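About Flircombe Knit Care

Flircombe Knit Care has washed, mended and stored sweaters for households in Predness since the shop was a single counter at the back of Sikora Dry Goods. We now handle almost 35 pieces a week, mostly wool and wool blends.

How we work

Each piece is checked for pulls and loose stitching, washed by hand and dried flat. Embroidery is gone over separately. Storage runs from May to the end of October, at $10 a sweater.

Folding at home

Lay the sweater face up on a bed, smooth out the sleeves and go over the front for lint before you fold. Fuzzy knits show every speck. 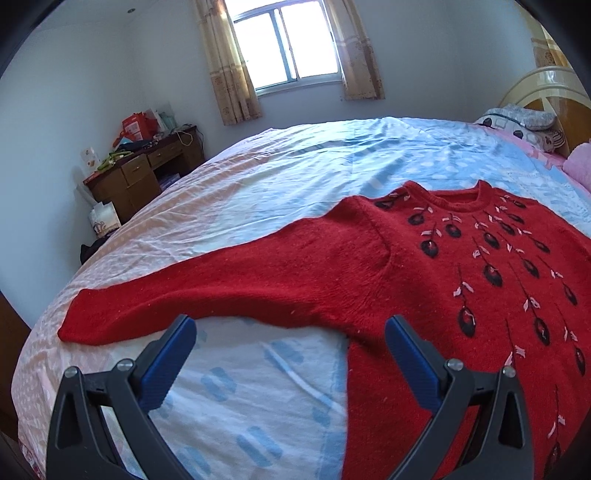 Drop-off

2458 Zultov Street, side door. Closed Sunday. Please empty pockets and tell us about any old repairs.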